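Katona Control Software Working Group
Minutes of the meeting held on January 5, 2025
Tevanthorpe site, upper meeting room

Present: Viktória Lakatos (Chair), Rozália Somogyi (Perception), representatives of Planning and Tooling
Apologies: Draltex integration team

1. Minutes of the previous meeting
The minutes were agreed, with one correction. Under item 3, "planner timeout" should read "controller timeout".

2. Lever task in simulation
Rozália Somogyi reported on the lever task, in which the arm is to approach a box-shaped device and move a red lever. The revised test set contains 800 simulated starts, with the device placed at varying angles on the table. The approach stage finished within the time limit in 74 per cent of starts. The remaining starts had been sorted by cause, and the largest group was put down to errors in the estimated angle of the lever.

The meeting discussed whether the angle should be estimated once, before the approach, or again when the open fingers are close to the device. Planning preferred a second estimate. Tooling noted that this would add a delay of almost 28 milliseconds to each control cycle in which it ran.

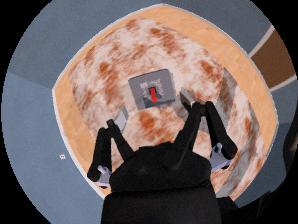 It was agreed that the second estimate should be tried, but only in the final part of the approach. The Chair asked that the delay be logged separately, so that it is not confused with planning time.

Somogyi added that shadows falling on the device had in the past been read as part of its outline. A change to the training renders, with more varied light directions, was under way. Patterned table surfaces would stay in the set.

Action: Perception to add the second estimate behind a switch, off by default.
Action: Tooling to add the separate delay field to the run log.

3. Planner interface
The group received the draft interface shared with the Prusov team. Two field names were still in dispute. The Chair ruled that the existing names be kept until version 4, and that no further aliases be introduced.

Action: Planning to circulate the amended draft.

4. Replay tool
Tooling reported that the replay tool now opens logs recorded before August. Gripper positions in those logs are shown in the old units. A warning will be displayed until the conversion has been checked.

5. Any other business
Draltex had asked in writing for read access to the test results. This was approved for summary tables only. The Chair will reply.

Minutes taken by Tooling.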